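Week 3 notes: Showing a robot a task

These notes cover the two ways we teach tasks in this unit: moving the arm by hand, and driving it from a distance. Read them before the lab. The marking guide is separate and is on the unit page.

Terms

A demonstration is one complete run of a task by a person, recorded from start to finish. An episode is the file that run produces. A policy is what we train on the episodes. In this unit the task is written down first, in one sentence, and every demonstration has to match that sentence. "Tidy the bench" is too loose. "Pick up the cultivator by its yellow handle and put it down clear of the gloves" can be used.

Teaching by hand

You hold the arm near the wrist and guide it through the motion. The joints are set so they give way under light pressure, and the controller logs the angles as you go. It is quick to learn and you can feel contact directly. The main drawback is that your hands and sleeves end up in the camera view, and they won't be there when the robot works alone. On the Relik arms there is also some drag at the elbow, which makes small sideways movements jerky. Go slower near the object and let the arm settle before you close the fingers.

Teaching by remote control

You stand at the Drusham station and move a handle, and the arm copies you. Your body stays out of view, so the recorded pictures are closer to what the policy will get later. The cost is feel. You have to judge contact by eye, and most beginners press too hard on the surface for the first hour or so. Use the wrist view for the last part of the reach and the side view for everything before it.

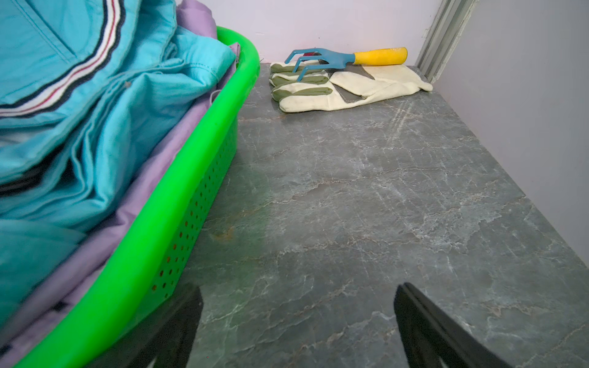
Lu wrote back on the draft of these notes that the wrist view is fine for lining up the fingers but poor for judging height, and that students should be told to check the side view once more before they close on anything thin. That is fair, and it now goes in the lab steps below. Lu also asked for the pause at the top of each lift to be dropped, as the policy tends to learn the pause along with the lift. We have kept it for hand teaching and dropped it for remote control.

What makes a demonstration usable

Start from the home position every time. Move at an even speed and don't wander while you think. If you are unsure what to do next, stop the recording and throw the episode out.

Recoveries are a separate matter. If the fingers slip and you pick the object up again cleanly, keep the episode and tag it "recovery". A policy trained only on perfect runs has no idea what to do after a miss.

Shift the object a little between runs. The usual fault in student sets is 100 episodes with the tool in the same spot, and a policy that fails when the tool is a hand's width to the left. Change the angle of the handle too, and change what lies near it. A basket of washing beside the work area is good clutter, as soft cloth never sits the same way twice.

Lab steps

1. Write the task sentence at the top of your log sheet.
2. Record 3 practice runs by hand and play them back.
3. Switch to the remote station and home the arm.
4. Check the side view for height before closing the fingers.
5. Record your set. Each group hands in 100 episodes.
6. Label each one "good", "recovery" or "discard" on the same day.

The class sets are pooled into the Wondano collection, which should reach about 3000 episodes by December. Badly labelled files slow everyone down, so do step 6 properly.

Reading for next week: chapter on action spaces, first half only. Bring your log sheet.

Filed under: Robot Learning / Lecture notes / Semester 2

Recent notes
Week 2: Joints, frames and the home position
Week 1: Lab safety and the stop button
How to fill in a log sheet
Booking time on the Drusham station

Contact the teaching office | Copyright Robot Learning unit | Back to top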